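Wallpaper in the two-arm enclosure, worth it or not?
Feb 3, 2025 | posted by skovby_shed | 2 min read

skovby_shed
Finally closed in the build on the bench at Willow (our shared workshop, for the newcomers). Aluminium posts, three walls, marble-look floor panel. I papered the walls in a big floral and now I've got mates telling me I've wrecked my vision before I've even started. The job is sorting laundry into colours. Thoughts? 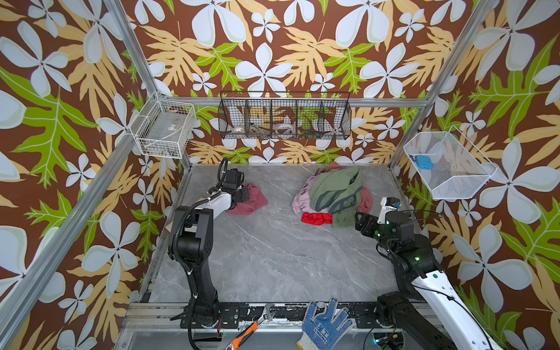
gelus82
I'd have gone matte grey, sorry! My first go at cloth was against a busy curtain and the segmentation grabbed curtain all night. You've got pale flowers and lime green leaves back there, and a sage green garment right on the heap. Try it with plain card taped over the back wall and compare.

tinker_Willow
Disagree with gelus. If it only works on grey it won't work in anybody's laundry. Leave the paper up. I'd worry more about cable slack, mine snagged on a basket at full reach and pulled the plug clean out.

skovby_shed
Good call on the slack, I'll add clips. I logged 143 grasps last July on the old bare bench and 71 were decent, so I've got something to compare against. Will try the card too, gelus, keep your shirt on.

gelus82
Fair enough. Shift the wrench and glove off the front rail before you run it, though!

Back to top | Contact | © 2025 Willow Workshop Forum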